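Gripper trials, the kitchen bench round

Gallery | Posted 17/05/2019

We spent the better part of a week finding out which gripper deserves to stay on the arm. Three were in the running: the Jorkeo two-finger, the Lutex soft-finger set and a Gezer suction cup that arrived in a box large enough to sleep in. All of them ran off the same Sumidex controller, so any blame could be shared out fairly.

The rules were simple. Each gripper got 200 attempts at shifting things on and off a plate, with no coaching and no swearing into the log file. Add the retries, the re-runs and one afternoon when the controller forgot which way was up, and we finished on 1,815 logged moves. A fair few of those were good ones.

The kitchen setting was deliberate. A lab bench is flat, grey and forgiving, and every gripper looks like a genius on it. We wanted a bit of clutter to plan around, and a backsplash to worry about.
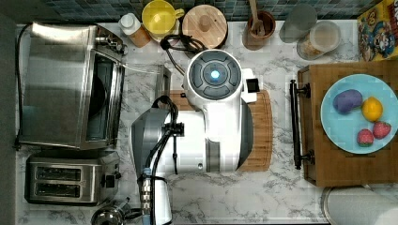

Does a dearer gripper pick things up more reliably?

Only up to a point. The Jorkeo costs the most of the three and was the steadiest on firm, rounded objects, but the Lutex beat it on anything with an awkward shape, and it did so for much less money. The Gezer was superb on smooth surfaces and sulked at everything else.

The toy fruit and veg stayed in the rotation all week. Strawberries are the hard ones: they taper, they roll, and the green tops give a fingertip just enough to catch on. The Jorkeo tended to squeeze them out sideways like a bar of soap. The Lutex wrapped itself around them and took its time.

Lemons suited all three, which made them useless for the comparison and excellent for morale.

Cables took up more of our time than the grippers did. A loop that's too short tugs at the wrist, and one that's too long goes looking for something to knock over. We re-routed ours 7 times before settling on a clamp partway along the arm, and we'd start there next time.

Swapping tools took about 10 minutes once we'd stopped losing the hex key. The Lutex stays on for now – the Jorkeo goes back on in November, when we move up to mugs.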